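Subject: Re: [skimness-hand] dyeing wool in a small kitchen?

On this list in October, somebody wrote:
> I have a flat in Hullivside with a two-ring stove and no yard.
> Is it worth trying to dye my own wool, or should I just
> buy it? Everyone's instructions seem to assume a barn.

Oh, please try it! I've been at it for years in a kitchen you could cross in 2 steps, and the only casualty so far is one nice wooden spoon (keep a separate one, and a separate pot, and don't ever let them wander back to the cooking side).

My advice is to start with 100 grams and an acid dye, because plants want space and patience and you can get to them later. I soak the yarn overnight in the sink, stir the dye in before the wool goes near it, and then bring the heat up as slowly as I can stand. Fast heat is what gives you blotches. Well, that and poking at it -- I used to poke at it constantly.

Strong colors are easier than pale ones, by the way. I'd go for a good loud orange or a really dark green the first time out and leave the grays for spring.

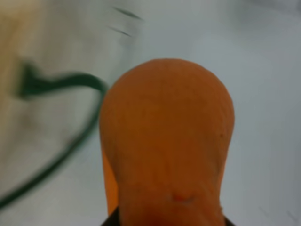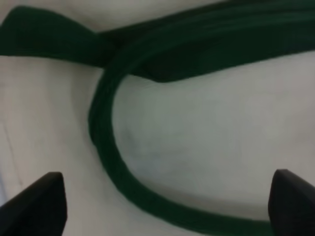 As for cost, I added mine up last winter and had spent 184 on dye, yarn and that second pot, which sounds awful until you see what I was spending at Holora before. The Adugna yarn takes color beautifully but it felts if you look at it sideways, so let it cool in the pot all night. I know, I know, you want to see it. Go to bed.

The smell of vinegar does hang around. I open the window and run the fan and my family complains anyway.

One more thing, write down what you did! I have 37 little sample cards in a shoebox and half of them say things like "blue, the good one," and I've never made the good one again. Weigh the dry yarn, weigh the dye, put both on the card before you start.

If you're coming to the next Skimness meeting I can bring you some leftover jars of red and yellow. Just tell me before I pack the car.

-- the one with the shoebox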